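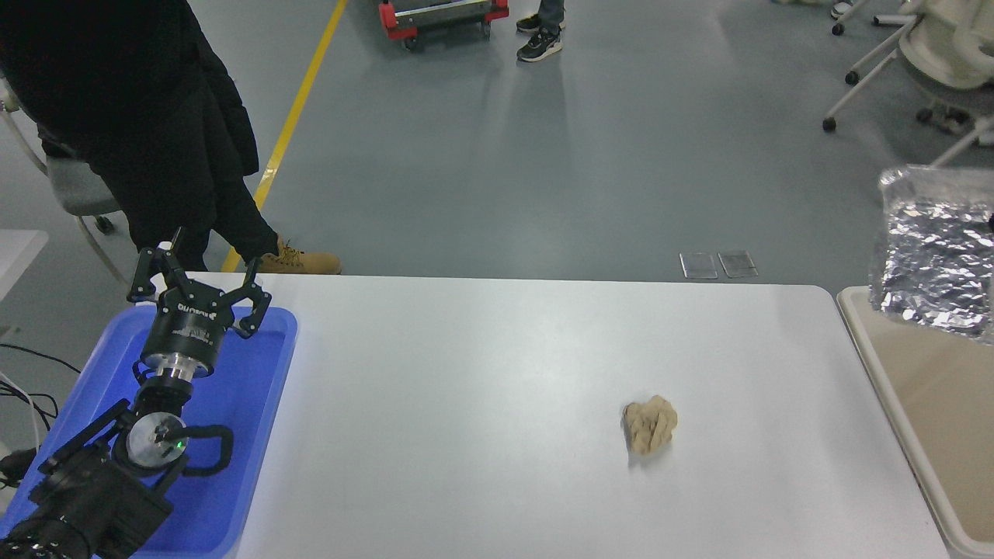 Knots, Scraps and Folding Night: Your Questions

I run the mending and folding evenings at Flismont, and the same questions keep landing in my inbox, so I've finally typed up my answers. If yours isn't covered, write to me (Gifty) and I'll add it!

My cloth has dried into a hard little knot. Is it ruined?

Almost never. Soak it in lukewarm water for 9 minutes, then work the outermost loop free with your fingertips. Please don't yank the ends! I did that to a lovely linen napkin once and it's been a duster ever since.

Do I need a special table?

Nope. Anything flat and wipeable will do, and I like a white top because I can spot stray threads and lint on it. Mine at home is 135 cm long, which is plenty for tea towels and a bit tight for sheets.

Where do the small bits go while I'm working?

In a tray with a rim. I'm a big fan of blue plastic ones – cheap, easy to rinse, and pins don't roll off onto the floor (I've found enough of those with my socks, thanks).

Rope or cloth, does it matter?

A little. Cloth wants smoothing from the middle outward. Rope wants untwisting first, and if you skip that it'll curl right back up on you. Thierry Lefèvre teaches the rope part in November and he's much more patient than I am.

Can I bring a whole bag of scraps?

Yes, up to 600 grams per person, so everyone gets some table space. Weigh it at home if you can, the scale here is moody.

What should I wear?

Closed shoes, please. Sneakers or work boots are both great.

Is there parking?

Two spots behind the building, on the Gyamfi Street side. They go fast, so come before 6 pm if you're driving.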